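How to store sliced pork belly in a clip box

By Nadège Poulain

In my house we eat pork belly in thin slices almost every Sunday, and for a long time I kept it in the shop tray with the film folded back over it. The slices became dark at the corners and the refrigerator smelled. Now I put the meat in a clear plastic box with a lid, and I want to explain my method step by step. It is simple, but there are some small points which I learned slowly.

What you need

A clear plastic food container with a lid that closes well
Sliced raw pork belly or thick bacon
Paper towels
Baking paper, if you will freeze a part
A shallow tray with raised sides
A label or a piece of tape, and a pen

Step 1. Choose the box

Take a box that is only a little bigger than the meat. If the box is too large, the slices slide to one end and fold over themselves. I prefer transparent walls, so that I can see what is inside without opening. A box with a colored part is also practical. In my refrigerator blue is for raw meat, and everybody in the family knows it.

Wash the box with hot water and dish soap. Dry it completely, also the groove of the lid, where water likes to stay.

Step 2. Prepare the table

Clear a space in the middle of the table, with enough room for both hands. Put the tray on the left side, or on the right if you are left-handed. The tray is for the meat while you work, so that raw juice does not go on the wood. Keep the paper towels near, but not under the box.

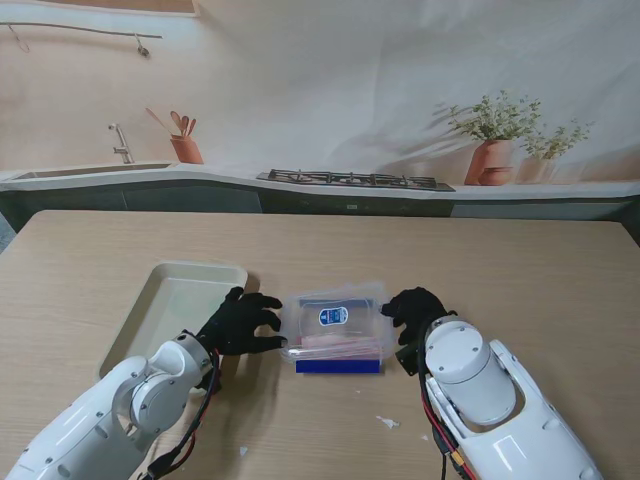 Wash your hands before you open the package, and do not touch the faucet or the refrigerator door again until you have finished with the meat. When I forget something, I call my daughter to bring it.

Step 3. Dry and stack the slices

Lay the slices on the tray and press them lightly with a paper towel. Do not rub, the fat will tear. Then make a stack with all the slices in the same direction, fat over fat and lean over lean. They separate more easily later if they lie this way.

For the refrigerator I do not put paper between the slices. For the freezer I put one sheet of baking paper after every 2 slices, which is the quantity for one person in our house. My friend Razia Yousafzai uses the same method for chicken cut thin, and she freezes the pieces flat on a tray first. I tried this with pork belly also and it works well, but it takes more space.

Step 4. Fill the box

Lower the stack into the box in one movement, with both hands under it. The slices can touch the walls, this is not a problem. What you must avoid is meat standing above the rim, because then the lid sits on the fat and does not seal. If you have too much, take a second box.

Some people leave the paper label from the shop with the meat. I cut it off and stick it outside, or I write the date on tape. Choose the side of the box that you will see in the refrigerator.

Step 5. Close and check

Put the lid on flat. Hold the box from both sides and press down on the corners, one after the other. If your box has clips, close opposite sides together and listen for the click.

After this, tilt the box over the sink for a few seconds. Look along the rim and at the hinge of each clip. If you see liquid come out, open it again, wipe the rim and the groove with a clean towel, and repeat.

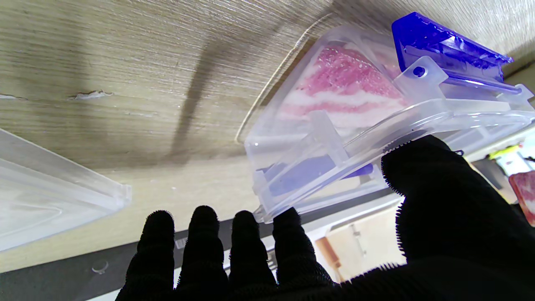

Sliced pork in its clear container, with the blue clip at the upper right.

Step 6. Where to put it

Raw meat goes on the lowest shelf, at the back, where it is coldest. Under it there should be nothing that you eat without cooking. I use the meat in 2 days. If I know already that we will not eat it, I freeze it the same evening and do not wait.

To thaw, move the box from the freezer to the lowest shelf the night before. Check first that your box is made for freezing. One of mine was not, and a corner of it broke in my hand.

Step 7. Clean up

Wash the tray, the table and your hands with soap and hot water. When the box is empty, open all the clips before you wash it. Fat stays behind the hinge, and an old toothbrush is the best tool to remove it. Let the lid dry separately from the box, standing on its side.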